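学習室家具整備事業 中間報告書

2024年9月12日
報告者:Hanyu Han(Praswood 学習室担当)
提出先:Sallness 助成事業ご担当者様

いつも私たちの活動をご支援くださり、心より感謝いたします。5月から始まりました学習室の家具整備について、現在までの進み具合をご報告いたします。日本語に不自然なところがあるかもしれませんが、ご不明な点はどうぞお問い合わせください。

1.事業の目的

Praswoodの学習室は、近所の子どもと、夜に日本語を勉強する大人が使っている場所です。以前は机の数が足りず、引き出しが動かない机もありました。利用者は自分の教材を床やいすの上に置いて、勉強していました。この事業では、寄付でいただいた中古の机を直し、収納のある勉強机として使えるようにすることを目的としています。

2.家具の受け入れと点検

机と棚は、Panyasiriという中古家具の店から受け取りました。受け入れの時に、一台ずつ番号の札をつけて、天板、脚、引き出し、取っ手の状態を表に書きました。点検する箇所は全部で137か所になりました。そのうち103か所の点検と必要な修理が終わっています。残りは主に棚板のがたつきと、塗装のはがれです。

点検の中で一番多かった問題は、引き出しでした。レールのねじがゆるんでいるもの、奥まで入らないもの、取っ手が回ってしまうものがありました。ねじのゆるみは締め直すだけで直りましたが、木の穴が広くなっていたものは、穴を埋めてから新しく開け直しました。この作業は最初の計画に入っていなかったので、予定より時間がかかりました。

3.白い勉強机について

れんが壁の部屋には、上に棚がついた白い勉強机を置きました。壁が曲がっているため、机を置く位置を決めるのに少し苦労しました。何度か向きを変えて試し、今の位置に決めました。上の棚は細かく仕切られているので、教科書やノートを科目ごとに分けて入れることができると考えています。

この机には丸いつまみの引き出しと、その下の引き出しがあります。下の引き出しは幅があり、教材を入れるのに便利です。作業の期間中は、道具を机の上に広げたままにしないことを決まりにしています。

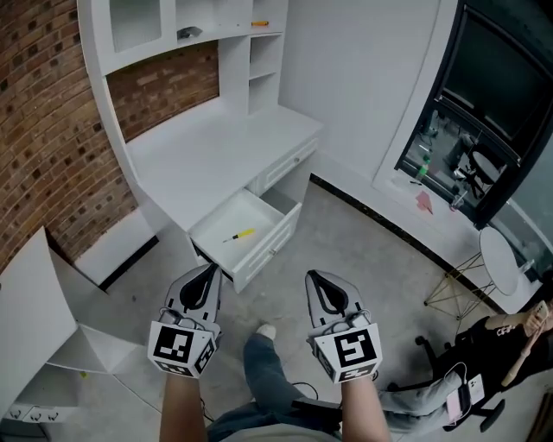
写真1 白い勉強机の下の引き出し。中に黄色い柄のドライバーがあります。

利用を始める前に、引き出しと棚に残っている道具をすべて道具箱に戻し、表で確認します。小さい子どもも使う部屋ですので、とがった物が残らないように、二人で確認する方法にいたします。

4.床と電源まわり

壁の低い位置にコンセントが並んでいます。机に電気スタンドを置く予定ですので、コードが足に引っかからないよう、壁にそって留める部品を購入します。また、机の脚の下にはフェルトを貼り、床の傷を防ぎます。フェルトは Wuma の倉庫に余っていたものを分けていただけることになりましたので、この分の費用はかかりません。

5.費用の状況

いただいた助成金のうち、現在までに80パーセントを使いました。主な内容は、運搬費、ねじと金具、塗料です。運搬費は計画より少し高くなりましたが、塗料を小さい缶に変えたことで、全体としては予算の中に収まる見込みです。領収書の写しは別の封筒でお送りいたします。

6.遅れている点

棚板の交換が遅れています。注文した板の長さが合わず、一度返品しました。私が寸法を書き間違えたことが原因で、申し訳なく思っております。次の注文からは、測る人と書く人を別にして、注文書を送る前にもう一度現物と合わせるようにしました。

7.今後の予定

まず、残りの点検と修理を終わらせます。その後、塗装のはがれた所を塗り直し、完全に乾かしてから部屋に戻します。最後に利用者の方に机を試していただき、高さや明るさについて意見を聞きます。いただいた意見は、最終報告書に載せる予定です。

なお、引き出しの中に入れる仕切りの箱を追加で購入したいと考えております。助成金の残りの範囲で買うことができるかどうか、ご確認をお願いいたします。お返事をいただいてから注文いたします。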